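Why I Sort on the Floor Now

I have been told, more than once, that the dining table is the correct place to sort things. Tables are for grown-ups, floors are for toddlers and dogs. I believed that for most of my adult life and my back paid for it, and so did my evenings, and I'm here to argue for the floor!

My trouble with a table is that it fills up and then it wins. You pile everything on it on Wednesday, you get tired, somebody wants dinner, and the whole heap gets shoved into a bag and goes back where it came from. I moved the same bag of odds and ends through 2 apartments like that (one on Nyarko Street, one over the bakery on Istier) and never got to the bottom of it. A pile on the floor has to be stepped over. You will deal with it by bedtime, I promise.

My other complaint is storage bins. I once bought a set of 12 from a shop called Bekuva, all matching, all with lids, and I spent some 50 dollars on them. They looked wonderful. They were also perfect for hiding junk, and for a year I owned 12 tidy boxes of things I couldn't name. Lids are the enemy - if I can't see it, I've forgotten it. My sister-in-law swears by hers and labels every one, and good for her, but she also irons pillowcases.

A plain open basin does the job better than any of them. It's wide, it's shallow, you can drag it along with one foot, and when it's full you stop. Mine lives in a bottom cabinet and comes out whenever the small stuff starts to spread. I don't sort by room or by color or by any of the systems people sell you. A thing goes in the basin or it stays out on the rug, and I decide about the rug pile last.
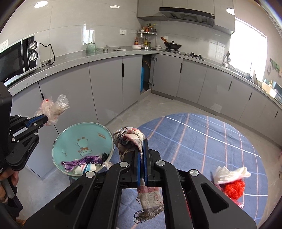
Mixed company is what I like best about a basin. The purists will say cloth goes with cloth and dishes go with dishes, and fine, eventually they do. But for the first pass I'm perfectly happy with a striped cup lying on its side next to a purple and white cloth, and one small black glove up against the rim. A plaid scarf with a frayed fringe is a harder call, and I'd keep it, loose threads and all. The red mesh scrubber can wait on the rug until I'm in a stricter mood - usually after coffee.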